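Notebook, Thursday, February 1, 2024
Mail signing keys, the move off the old server
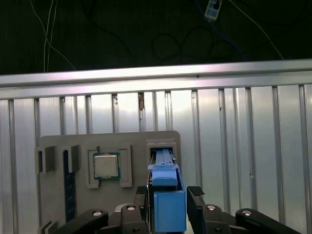 Blue part going into the slot holder, gripper on both sides of it.

OK, picking up where I left off, with the key server half moved and Orhun asking me every hour if he can send signed mail yet. He can, as of lunch. Encrypted is another story, see further down.

Quick recap for whoever reads this after me (hi, Kerttu). We have 132 mailboxes on Taleo, our mail box in the back rack, and every one of them is supposed to have a current key pair. The public halves used to live on Huler, the old directory machine, and they're going over to Sostier. Private halves stay on people's own laptops and I don't want to see them, ever. Please stop mailing them to me. I got another one this morning, passphrase in the subject line and everything!

The export from Huler went fine. The import did not. Sostier took the first batch and then sat there with the load at nothing and the log saying "waiting" over and over. I spent way too long looking at the network, swapped the cable, asked Zsófia L. to check the firewall rules (she was very patient), and then found that the import tool stops and asks a yes/no question when it meets an expired key. It asks it on a terminal that doesn't exist when you run it from a script. So it was waiting for me to type y. Great.

There's a flag for that, it's in the help text, near the bottom. Ran it again with the flag and the whole lot went through before I'd finished my coffee.

Then the count. 49 of the keys that came over are expired, way more than I'd guessed. Madalena thinks most of them were made on the same training day back in July a few years ago, when everybody sat in the big room and clicked through the same default settings, so of course they all ran out together. I checked a handful by creation date and she's right. A few of the others belong to people who left.

What I did with them:

Left-the-company keys: marked as retired, still in the directory so old signatures can be checked, but not offered for new mail.

Expired keys of people still here: left alone for now. You don't need a new key pair for this, you can just push the expiry date out and upload the public half again. Zsófia V. wrote up the steps for the Windows laptops and I'll do the Linux ones tomorrow. She used screenshots from her own machine, so her notes say "click your name" where they mean her name — will fix.

Now the encrypted part. Signed mail is fine between all the clients I tried. Encrypted mail to one person, fine. Encrypted mail to a list is where it goes wrong. When Orhun wrote to the workshop list, the mail client looked up a key for the list address, didn't find one, and offered to send it in the clear with a little gray box that you could very easily click away. He clicked it away. It was only the lunch order, no harm done, but I don't like that box one bit.

Two ways to go, as far as I can see. Either the list gets its own key and the server decrypts and encrypts again for each member, which means Taleo sees everything in plain text for a moment. Or the client expands the list itself and encrypts to each person, and then the server never gets to read a thing, but the client needs an up to date member list and a good key for every single person on it. One expired key and you're back at the gray box. I lean toward the second. Kerttu leans toward the first and says I'm being fussy. We argued about it over soup and didn't settle it.

Also tried a big attachment, because someone was going to. 500 MB, encrypted, to myself. The client froze, came back, froze again and then told me the message was sent, and it was not sent. Nothing in the outbox, nothing in the Taleo log. I tried it a second time with the same result. So at the moment it'll tell you mail has gone out when it hasn't, and that worries me more than the size limit does. Filed it with Hegedűs, since they package the plugin for us. Got the automatic reply so far.

Oh, and the subject line. I had to explain this to 2 different people today so it goes in here too: the subject is NOT encrypted with the setup we've got. Neither is who it's to or when it went. The newer client can hide the subject inside the message and show three dots outside, but the older one then displays the three dots and nothing else, and you get a whole inbox full of dots. I've left the option off until everyone's on the same version.

Still to do:
Linux steps for extending a key
Fix "your name" in Zsófia V.'s notes
Ask Hegedűs if the gray box can be turned into a hard stop
Backup of Sostier, and a test restore on the spare disk (last time we skipped the restore and I remember how that went)
Switch Huler to read-only, but leave it running till the end of next week
Reply to the guy with the passphrase in the subject, get him to revoke that key and make a new one

Orhun wants his revocation certificate printed on paper and put in the safe. I said fine. The printer's out of toner, so that's tomorrow as well.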